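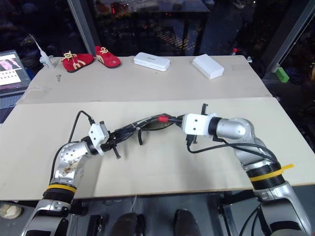 I'm very happy to be writing this one: Harb, my small bag-mending shop in Cellbridge, is going postal. From the end of April, anyone in the country with a broken zip, a split seam or a strap hanging on by a few stitches can send us the bag and get it back mended. We've called the service Proltora (it sounded right in the van and it stuck), and I've spent so long getting it ready that I'm a bit giddy to be telling people at last. If you'd like to have a go at your own mending first, I'm all for that too! Start with the table. Two big sheets of beige cardboard laid across the top, one behind the other, give you somewhere to press, pin and poke without worrying about the surface, and you can scribble your measurements straight on them. Then come back to us for the jobs that make you swear.

2019-04-14, Cellbridge

How we got here

I opened Harb to repair leather satchels, and for a while that was nearly all I did. Then people started bringing in the bags they really use. Rucksacks, swimming bags, changing bags, tool rolls, a cello case with a tear down its whole length. Most of them had years left in the cloth and one small thing wrong with them, usually the slider on the zip, and their owners had already been told somewhere else that it would be cheaper to buy a new one.

Sometimes it is cheaper, and I'll say so if you ask me. But plenty of people are fond of the bag they've got. It fits the shelf at work, the pockets are where their hands expect them to be, and they don't want to start again with a different one.

The trouble was the travelling. We had people driving over from two counties away to drop off a holdall, then driving back again a fortnight later to fetch it, and I felt dreadful every time a job ran over and I had to ring them. So we tried doing it by post, very quietly, with customers we already knew. That trial ran for 18 months and in that time 417 bags came through the door and went home again. One went to the wrong house in the right street, and was handed over the hedge the same evening.

What you can send

Fabric bags of nearly any sort: canvas, nylon, wool mixes, denim, waxed cotton. We'll look at leather if the leather itself is sound. We can replace a slider, put in a whole new zip, restitch a seam, patch a lining, rebuild a strap end or change a buckle.

Please don't send wheeled suitcases. I haven't the bench space, and the parts are a nightmare to get hold of. I also can't take anything that has had petrol or paraffin spilt in it, however well it has been washed since.

Empty every pocket before you post. I mean every one, including the little one inside the other one. During the trial we found a passport, a set of allotment keys and most of a flapjack, and all three had to go back separately.

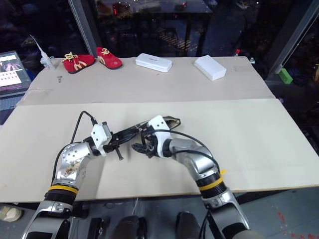
What it costs

A new slider is £18 and that covers the return postage within the UK. Everything else is quoted once I've had the bag in my hands, and I won't pick up a needle until you've said yes to the price. If you say no, you pay the postage home and there are no hard feelings.

I did think about having one flat price for every job. It would look lovely on a poster! But a lining can take me ten minutes or it can take all afternoon, and I'd have ended up charging the ten-minute people for the afternoon ones, so quotes it is.

How to send a bag

Ask for a posting pack, either at the counter or by letter. It has a strong envelope or sack in it, a return label and a form with an outline of a bag on each side. Draw a cross where the problem is. You don't need the proper names for anything (one of my favourite forms from the trial said "the flappy bit has gone unflappy", and I knew straight away what was meant).

We've had 2000 packs printed to begin with. They're free, and you can take one for a neighbour.

When your bag arrives I'll write to you within a couple of days with a quote. Most repairs then take a fortnight. September is always slower, with all the school bags, and the week before Christmas is best avoided altogether.

The thread question

I get asked about this more than anything else, so I may as well put it in the press release. We sew with Grelex, a bonded thread I've used since before I had the shop. It comes in 112 colours and I keep most of them on the wall behind the till. If we can match your original stitching, we will. If we can't, I'll ring you and we'll pick something together, and I will probably try to talk you into a nice bright orange.

New zips are matched by width and weight first, and colour after that. A zip that's too light for the bag will be back with me by summer, and I'd sooner you only paid once. 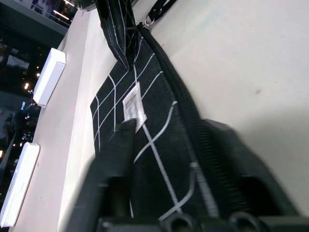
Reading time: 5 minutes

Looking after the zip you've got

I'd be doing myself out of work if everybody followed this, but never mind. Brush the teeth now and then with an old dry toothbrush, especially after the beach. Keep the lining tucked away from the slider as you close it. A long zip on a soft bag likes to be closed with two hands, one holding the start of it and the other pulling, and it likes to be pulled along its own line, so turn the bag if you need to.

If the slider does stick, stop. Ease it back the way it came, find whatever it has bitten and work the cloth out sideways. A rub of candle wax along the teeth helps with metal zips. On plastic ones I use a little dry soap. Please don't use cooking oil. It creeps into the fabric and holds every crumb that comes near it.

And if one side of the teeth keeps popping open behind the slider, that's wear in the slider itself, and it's the £18 job. Bring it in or post it.

Come and see us

We're having an open morning at the shop on the last Saturday in April, from ten until one. I'll be fitting sliders while you wait, one per person so that the queue keeps moving, and there'll be tea and a tray of my sister's lemon slices. Posting packs will be by the door. Reporters are very welcome, as is anybody with a bag they feel guilty about.

Notes for editors

Harb is an independent bag repair shop in Cellbridge. Proltora is its repair-by-post service, open to customers anywhere in the UK. Its owner, Heriberto Ayala, is happy to be interviewed by phone or at the bench, preferably before eleven, and can mend and talk at the same time.

Please ask at the shop for a posting pack if you'd like to try the service before writing about it.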